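Informe de avance, marzo de 2021
Proyecto Trillero: menos plástico de un solo uso en las escuelas del valle
Para: Fundación Vedach, a la atención de Treasa Noonan

¡Qué buen trimestre hemos tenido! Ya son 11 las escuelas que participan y en 2 de ellas la fuente nueva funciona desde el primer día de clase. En Grestard los alumnos de sexto pintaron ellos mismos los carteles y ahora quieren pintar también los del patio (les hemos dicho que sí, claro).

La encuesta a familias salió mejor de lo que esperábamos: contestaron unas 70, y muchas añadieron comentarios a mano sobre el sabor del agua, los horarios del comedor y el peso de las mochilas. Todo eso nos viene de maravilla para preparar los talleres.

Va con retraso la instalación de la escuela Jacobs. La acometida es antigua y hubo que pedir otro presupuesto, que llegó 83 euros por encima del anterior; lo cubrimos con la partida de imprevistos. Calculamos terminar en julio.

Los talleres siguen girando en torno a la botella de agua de plástico transparente, con su tapón blanco de rosca. 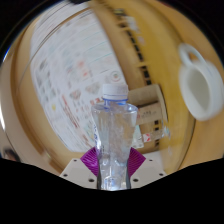
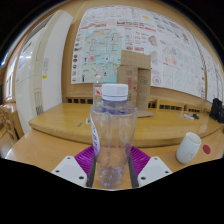

Damian Zieliński comentó al leer el borrador que le gustaría ver las fuentes abiertas también en verano, para los campamentos, y preguntó quién se encargaría entonces de cambiar los filtros.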